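What I Learned Reading for the Bar at Forty-One

I get a few emails a month asking how I studied for the bar exam while working, so I am putting the answer in one place. Most of this applies to my state and my year. Check your own rules before you copy anything.

I was a claims clerk at Hofstetter when I started law school at night. I kept that job the whole way through, classes four evenings a week and reading on Saturdays and Sundays. My grades were in the middle of the class. I mention that because people assume you need to be at the top to pass, and I wasn't.

After graduation I had 10 weeks before the exam. Hofstetter let me take the last two as vacation. The other eight I worked my normal hours, 8 to 4:30, and studied from 5:30 until 9:30 with a break for dinner. I did not study in the mornings. I tried it for six days and fell asleep at my desk on four of them.

The prep course I bought was the cheaper of the two my classmates were using. It came with outlines, recorded lectures, and a bank of practice questions. The lectures were slow, and I quit watching them after Contracts. The outlines were fine. The practice questions were what I used most, and if I had to do it over I would start them in the first week. I waited until the third.

My method was plain. I did 40 multiple choice questions each evening, then went back over every one, including the ones I got right. For each miss I wrote one sentence in a notebook saying what the rule was. By the end I had 529 sentences. A lot of them were the same rule written three or four times. Hearsay exceptions and future interests took up more pages than anything else.

Essays were harder for me. At work I wrote short letters to policyholders, and I had the habit of giving the answer first and stopping there. The graders want to see the rule and the facts worked through even when the answer is obvious. Notburga Auer, who was two years ahead of me in the night program and had passed the year before, read six of my practice essays. She wrote "show it" in the margin so many times that I started writing it at the top of my scratch paper.
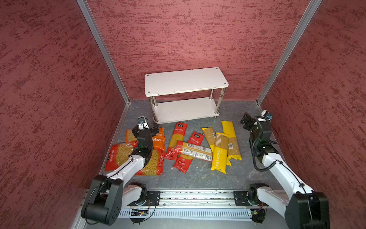 Then there was the question of where to study. My apartment was above a bakery, and the ovens and the radio started before five in the morning, which was fine, but in the evenings the cleaning crew ran a floor machine. I went to the law school library until the summer hours cut it back to seven o'clock. After that I used a back booth at a diner called Mendis. They let me sit as long as I ordered something. I had a lot of grilled cheese that summer.

I joined a study group and left it. There were five of us, and we met for three hours at a time and spent half of that talking about who was going to fail. They were nice people and all but one of them passed. It did not suit me. What did work was a phone call twice a week with Vinzenz Fankhauser, who sat behind me in Evidence. We each picked a topic and the other one had to explain it without notes. The calls ran twenty minutes. When I couldn't explain something, I put it on the list for the next evening.

In the last two weeks I did full timed days. Three hours in the morning, an hour off, three hours in the afternoon. The first one went badly. I ran out of time on the second essay and never got to the third. By the fourth timed day I was finishing with a few minutes left. I bought a cheap kitchen timer for this and still have it on my desk.

The exam was in a convention hall with bad air conditioning. Bring a sweater, and also wear something light under it. I ate the same lunch both days. I did not talk about the questions with anyone at the break, and I would recommend that to everybody. On the second afternoon a man near me packed up and left with an hour to go. I have no idea if he was done or had given up, but I lost several minutes thinking about it.

Waiting for the results was the longest part. I went back to Hofstetter the next morning and worked claims as before. When the letter came I had passed. I don't know by how much, because my state didn't give a score to people who passed.

I stayed on at Hofstetter until the following August and then went to a small office that handled landlord and tenant cases. Some of what I memorized I have never used. I have not seen a future interest since. Civil procedure comes up every day, and I was glad I had it down cold.

A few people have asked if I'd sell or scan the notebook. No. My handwriting is poor, some of the rules have changed, and the use of it was in the writing. Make your own. A spiral one lies flat and holds up better than the glued kind.

Next month I will write about the character and fitness application, which took me longer to fill out than I had planned. If you are starting yours now, find the addresses of every place you have lived since you turned eighteen.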